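Tendcombe Bench Notes: Gripper Comparison in Simulation, Apple Task

Eifion Eynon
May 4, 2018

Before any hardware is ordered, each candidate gripper goes through the same simulated pick. A single arm model, a single red apple and a flat gray world with nothing else in it. The plain backdrop is deliberate. It keeps rendering cheap and takes segmentation out of the comparison, so a missed pick can be charged to the fingers or the controller and not to the vision side.

This page covers the two-finger parallel hand. Two views are used throughout: a close one at the fingers and a wide one that takes in the lower arm. Click any picture for the full-size version. 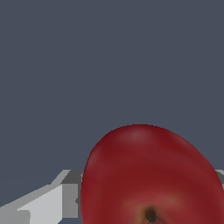 Close view. Apple between the fingers, blossom end toward the viewer. The left finger shows its flat-shaded facets.
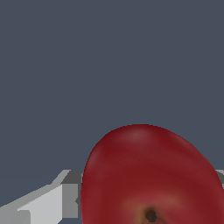
Close view. The right finger is mostly hidden by the fruit, with only a fragment showing at the far right.
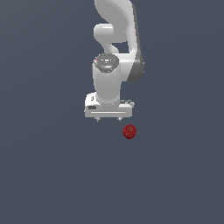
Wide view. Fingers open, nothing between them, and the red target below and a little to the right of the hand.

The test set was 300 picks per controller, with the apple's start position and tilt drawn at random from the same seed list. Two controllers were compared. The Clesia controller closes on position and stops at a fixed width. The Oláh controller closes on force and stops when the contact reading holds steady for 7 simulation steps. Both were given the same approach path and the same closing speed.

Position closing did well when the apple was near the center line of the hand. Off center, one finger touched first and rolled the fruit before the other arrived. Force closing tolerated more offset but was slower, and it was sensitive to the contact stiffness setting. With stiffness too low, the fingers sank into the apple mesh and the reading never settled. We raised it in 4 stages until the sinking stopped, then left it alone for the rest of the runs.

Friction was the other parameter that mattered. The default value in the Hirkurov physics package is generous for waxed fruit, and at that value almost any closure held. All results on this page use the reduced value from our December tests. Anyone repeating the work should check this first — the default will make both controllers look better than they are.

The finger mesh is coarse on purpose. We tried a smoother version with more than 3,000 faces and got the same ranking at a much longer run time. The blocky version is now standard for all grippers in the series. Collision shapes are simple boxes in either case, so the visible mesh affects the camera images and nothing in the contact solver.

Two known problems remain. The close view loses most of one finger when large fruit is near the camera, so finger contact is logged from the solver and never judged from the image. The wide view gives little sense of height over a surface this plain, and a reference grid may be added for the next hand. Logs and controller settings are stored with the run files under the gripper name.

Next in the series is the three-finger hand, using the same seed list and the same reduced friction.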